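Gripper comparison: frequently asked questions

Which hands are you comparing?
Two multi-fingered hands and one simple two-jaw gripper. In our notes they are called Fjeld, Sallberg and Stelport. These are our working names, so please do not search for them in a shop.

Who does the tests?
Areeba Awan and Jawad Niazi run the sessions. Usman Paracha looks after the controller, and Farzana Bugti reads the logs afterwards. Questions about this page go to Khurram Gondal.

How many grasps have you recorded?
Until the end of July we had 404 grasps in the log. Of these, 169 were with Fjeld, 122 with Sallberg and the remaining ones with Stelport. We know it is not equal and we are working on it.

Why do you put a blanket on the table?
On a hard table a light cup slides away when the first finger touches it. On fleece it slides less, but the fingertips can catch in the cloth. We do both surfaces and keep the results separate.

Which objects are difficult?
Soft wrappers and straps are the most difficult, as their shape changes each time. A tennis ball is easy for all three hands. Small plastic cups are in the middle: they are easy to reach, but too much force will bend them.

What counts as a good grasp?
The object must be lifted, held for five seconds and put down again without falling over. If a person touches it, we write it as failed.

Do you change the force between objects?
No. We set it once in the morning and leave it. In an earlier round we adjusted it for every object, and then the hands could not be compared fairly.

Can I get the data?
Yes, the logs are shared inside the Iltiter project. For other groups we can send a smaller set of some 95 grasps. Please write which hand you are interested in, and whether you need the camera recordings also.

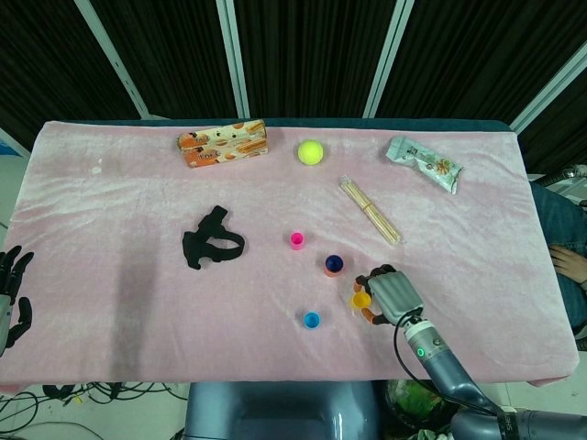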